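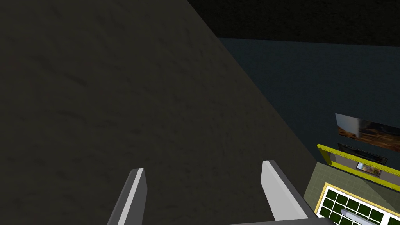 **Robot passes 342 kitchen tests, none of them in a kitchen**

PLISTCOMBE. The household robot arm under development at Naker has now put away a cup in simulation 2,000 times, the company told a small crowd at the Plistcombe library one evening in November. In the demonstration apartment upstairs, where the cups are real, its record is more modest.

The talk was billed as "Will a Machine Do My Chores?" and the short answer, given about four minutes in, was no. The longer answer took until 9 p.m. and included coffee.

Naker, which has its office over the old shoe repair shop in Caklow, trains its software in computer-built rooms before letting it near anybody's dishes. The rooms have walls, furniture and pictures hanging on them, and a pair of gripper fingers that go where they are told. They can be reset with one keystroke, a feature several parents in the audience asked to have installed at home.

"In the simulator a bad day costs us some electricity," said Seija Peltonen, who runs the training work. "In the apartment a bad day costs us a sugar bowl."

The company's current list has 342 chores on it, from closing a drawer to hanging up a dish towel. All 342 have been completed at least once on the computer. Of those, 167 have been tried with a physical arm, and Peltonen was willing to call 31 of them reliable. Pressed on the word, she said it meant she would leave the room while the arm was doing it, but not the building.

Drawers are going well. So are light switches, large sponges and anything shaped like a box. Wet glasses are not going well. Fitted sheets have been taken off the schedule until spring.

Much of the evening went to the question of why something that works so nicely on a screen comes apart at the sink. Peltonen blamed friction, mostly. A simulated cup weighs what the file says it weighs and has never had butter on it. Lighting matters too, and so does clutter. The computer rooms are tidy because a person has to build every object in them, and people get tired of building junk mail.

Urho Halonen, who spent 26 years on the packing floor at the Saarela furniture warehouse, wanted to know about shop work. Saarela tried a machine two years ago for putting bags of screws into cartons. It was very good at the bags, he said, and then the supplier changed to a slightly shinier bag.

"So we had a fellow stand next to it," Halonen said. "After a month the fellow was doing the bags and the machine was standing next to him."

Peltonen said that was a fair summary of the industry. She added that shiny bags are easier now than they were then, and that clear ones are still miserable.

Price came up, as it does. Naker has no product for sale and would not guess at a figure. Gianni Martinelli, who owns the laundromat on Mill Street, said he would pay good money for anything that could match socks and would pay double if it could also talk to customers about the missing ones. He was told folding is being looked at. He asked who was looking at it, and for how long. The reply was "two people, since March."

There was a live portion. The arm, clamped to a library table, was asked to move a plastic tumbler from one placemat to another. It thought this over for 40 seconds, picked up the tumbler and set it down squarely on the second placemat, to real applause. Asked to bring it back, it picked up the placemat.

Elli Halonen, 11, who had come with her grandfather, asked whether the robot knew it had made a mistake. Peltonen said it did not, and that this was the part she was working on. The younger Halonen then put the placemat back herself, which took her one second and was also applauded.

Not everyone left discouraged. Esko Rautiainen lives alone and has had trouble with his hands since a fall, and he said a machine that could open a drawer and hand him what was in it would be worth having, however slow it was. "I'm slow too," he said. "We'd get along." He signed up to have his kitchen measured for the next batch of simulated rooms and warned the company about the cabinet over the stove.

Naker will be taking measurements in Caklow and Plistcombe through the winter. Households do not need to clean up first. Peltonen asked, in fact, that they please not.

The cups from the refreshment table were washed by hand.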